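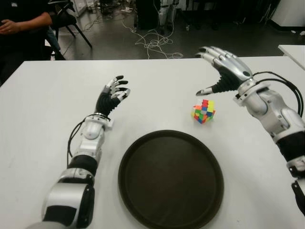 Cubes on the Table: a little gallery

I've been meaning to put up a page like this since May, when Gaspard Le Goff talked me into giving the twisty puzzles a corner of their own in our newsletter (he says we run too many jigsaws, and he may be right!). So I've gone and done it. A plain white table, a big round tray, one scrambled cube, and me rambling on as usual.

I got hooked on these things late. My first cube sat mixed up in a kitchen drawer for years, and then Loïc Delorme showed me how to get the white cross done over a single cup of coffee and that was that. I now own far more cubes than I'll admit to at home. My slowest full solve on record is 955 seconds, and I was thrilled with it. These days I can get down to 383 if the phone doesn't ring, which the speed people at the Clalleck meetup find very sweet.

Mixed up and waiting on the white table, with the dark tray in front. I love a cube at this stage, all those reds and yellows and blues in the wrong places and no plan yet.

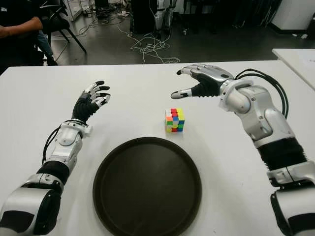
Should a beginner start with a 3x3 or something smaller?
Start with the 3x3. The smaller ones look friendlier, but nearly every guide and every patient friend will teach you on the 3x3, and you can carry most of it over to the others later.

One more thing while I'm on beginners: get a tray! Any round one with a bit of a rim will do. Mine lives on the coffee table and catches whatever I put down, the cube, my pencil, the scrap of paper with my moves on it. Loïc thinks this is fussy. Loïc also spent a whole evening looking under the Warari clubhouse sofa for a center cap.

Black fingertips and a thumb against all that white. Some of you keep writing in about finger tricks. I'm still hopeless at them, I turn the whole cube over with my wrist like I'm opening a jar.
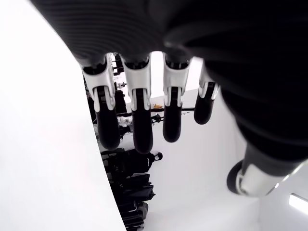

Vol. 4, page 900

Next time I'd like to do the odd shapes, the pyramids and the ones that look like a squashed lantern when you turn them. If you have a favorite, bring it along to Clalleck and leave it scrambled, please. Gaspard has promised to bring his oldest one, with the stickers peeling at the corners, and he won't let me re-sticker it, so don't ask him either.

Page put up August 1, 2025.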